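How to get your name right at work (and keep it right)

Quick guide, written on lunch breaks, so excuse the state of it. For anyone whose name gets chopped, swapped, "simplified" or just avoided. 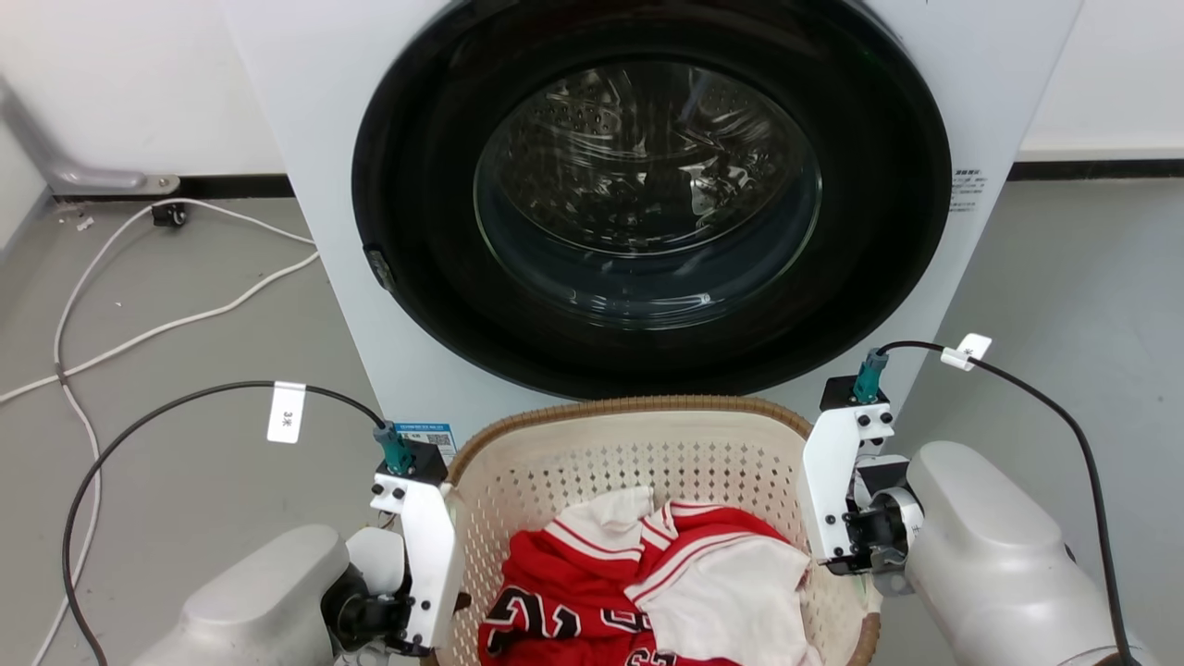

First thing. Decide what you want. Sounds obvious, most people skip it. I did, for years. My name is Ona Urbonaitė. I've been Anna, Oona, Owner (yes), and "is it Urban-something". For a long time I said "whatever's easiest" and then was cross when people picked whatever was easiest.

So write it down somewhere, just for you:

What you want to be called in conversation.
What you want on your badge, email, payslip.
Which letters matter. I care about the ė. You may not care about yours. Both fine.
What you will put up with. Accent differences, for me, no problem at all. A different name, no.

Keep that note. You'll be copying bits out of it later.

Step 1. Make it easy to say

Write your name the way an English speaker would read it out. Not proper phonetic symbols, hardly anyone at work reads those. Just chunks with the loud bit in capitals. Mine is OH-na oor-bo-nigh-TEH, near enough. Try it on somebody who hasn't heard it before. If they say it wrong from your chunks, change the chunks.

Then record it. Phone is fine. Say it once at normal speed, once slow, stop. Mine is 6 seconds long. Don't explain the history of the name, people will switch off.

Put the chunks in your email signature, on a line under your name, small. Put the recording in your staff profile if the system lets you. Ours does but the button is hidden under Contact Preferences for some reason.

Step 2. Correct early, correct short

The first time is the cheap time. Leave it a month and everybody's embarassed, leave it a year and it feels like you're accusing them of something.

Lines that have worked for me or for people I've asked:

"It's Ona, by the way." Then carry straight on with the thing you were talking about.
"Small one — it's said OH-na."
"Kaneko's the surname, Sota's the first name." (From Sota Kaneko, who spent his whole induction being called Mr Sota.)

No sorry at the front. No laugh at the end if you can help it. The laugh tells them it's a joke and they can forget it.

In a big meeting, don't feel you have to do it on the spot. Message the person chairing straight after. Something like: "Hi, my name's said OH-na, could you use that next time you introduce me? Thanks." Most chairs are mortified and fix it at once.

Step 3. Get somebody else to do some of it

Really underrated. If you're always the one correcting, you get tired and you start to look like "the name person". Ask one colleague you get on with to step in when you're not there, or even when you are. Say exactly what you want: "If someone calls me Anna, just say Ona back to them." That's all they have to do. They shouldn't make a speech about it on your behalf. Kilian Riedl did this for me at Vorkwood and he just used my name a lot, loudly, for about a fortnight. Did the trick.

If you're the colleague reading this: ask first. Some people don't want it brought up.

Step 4. The systems

Separate problem from people and honestly harder. A person can be told. A form can't.

Common ones:

Form won't take your letters. It rejects the name or turns it into question marks.
Form cuts the name short. Ours at one point gave 10 characters for the surname. Onyshchenko has 11. A woman in our accounts team got payslips made out to Onyshchenk for ages.
Form insists on a surname, or a middle name, or a first name longer than one letter.
Form decides which is your "first" name from the order you typed it.
Email address made automatically and wrong, and then printed on everthing.

What to do. Take a screenshot of the error, or photograph the badge or payslip or whatever. Log it with IT as a fault. Use that word, fault. "Request" goes in a different pile in most places and sits there. Say what you typed, what came out, what should have come out. Three lines, no more. Copy in HR or your manager if it touches pay, pension, tax or right-to-work papers. A mismatch there can hold up things like mortgage checks, so say that in the ticket as well.

Template, take it:

"Hello, I'm reporting a fault with how the [system] stores my name. I entered [name]. It shows as [wrong name]. It needs to match my official documents, which show [name]. Could you tell me when this will be corrected, and whether the same fault affects other staff? Thanks."

That last question matters. It stops it being about you. When we finally got an answer to it, the list had 214 staff records on it, all with letters dropped or names chopped. After that it got fixed quite fast.

If they say the supplier can't do it, ask for that in writing, with the supplier's reply attached. Ask what the workaround is meanwhile. There's often a "display name" box that accepts far more than the main one.

Step 5. When it's on purpose

Different thing now. Somebody has been told, plainly, more than once, and keeps going. Or gives you a nickname you've said no to. Or does the comedy pause before your name every single time. Sadao Ikeda had a manager who introduced him to clients as "Sid, because life's short".

Start writing it down. Each time: when, where, what was said, who heard. Keep it dull and factual. A notes app is fine but email it to yourself so it has a time on it. Not from your work account, you could lose access to that.

Then tell them once in writing. Polite, short:

"I've mentioned a few times that my name is Sadao and I don't use Sid. Please use Sadao from now on, including with clients."

If it carries on, that email is the thing you take to HR or your union rep. You can ask for it to be handled informally first, and lots of people do. Sadao did. His manager got a talking-to and it stopped, though things were frosty a while. But look up your own grievance policy before the meeting, not after. Check the time limits. Names can be tied up with race, nationality or religion, and if that's how you feel about yours then say so in the meeting, in those words. Get proper advice if it's heading anywhere formal — union, law centre, advice line. I'm not a lawyer and this page isn't legal advice.

Take someone in with you if you're allowed.

Step 6. If you're the one getting it wrong

Half of the people who email me about this are in this camp so here you go.

Ask once, in private or at the start. "How do you say your name?" Not "ooh, how on earth do I say that one".
Write it down in your own chunks, straight away.
Practise out loud before the meeting. Takes 30 seconds.
Got it wrong? Say it right and move on. Long apologies mean the other person has to look after you.
Don't ask "where's that from" as the follow-up. Maybe later, when you know each other.
Don't offer a short version. If there is one they'll tell you.
Don't stop using the name altogether. People notice when everyone else round the table gets named and they get "and, er, our colleague here".

Calling names off a list, say a training day or an awards do? Get the list the day before and ring or message the ones you're unsure of. Mayu Takeda runs the new starter sessions at ours and has a column on the sign-up sheet, "How do you say your name?", and everybody fills it in. Everybody, the Smiths as well. So no one gets singled out.

Bits people ask

I've let it go for years, is it too late? No. Say "I should have said this ages ago, it's actually Ona." A bit of blushing on both sides and then it's done. I did mine in February in a corridor.

Can I use a different name at work if I want to? Course you can. Your name. Just ask which systems need the legal one so your pay goes through.

Coffee shops? I say Anna in coffee shops. Pick your battles.

Do I have to explain what it means? No.

Will add a section on letters from schools and GPs when I get a minute, several people have asked for it. If your payroll system does something daft with an apostrophe send me the error message, I'm collecting them.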